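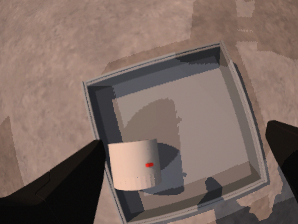

About Mahmoudi

Mahmoudi tests gripping programs for robot cells before they reach the shop floor. We work from Stotville and serve packing and lab automation firms in the Flolorham area. All trials start in simulation, in Cludirero, our in-house bin picking setup.

The company's current procedures date from a fault on 4 Aug 2020. A customer's cell closed its gripper on a tray wall at full force. The program had passed 1325 simulated picks. Review showed that the test set placed parts near the center of the tray, with at least 30 mm of clearance on each side. The part that caused the fault was 20 mm from the wall. The guard door was closed and there were no injuries. One finger and its mount were replaced.

The cell returned to service in September with a force limit and a wall distance check. We now require that 90 percent of test picks start close to a wall or corner. Any wall contact counts as a failed run, including runs in which the part is lifted. Failed runs are kept and sent to the customer with the report.

Fault reports from existing customers are handled by the Stotville office.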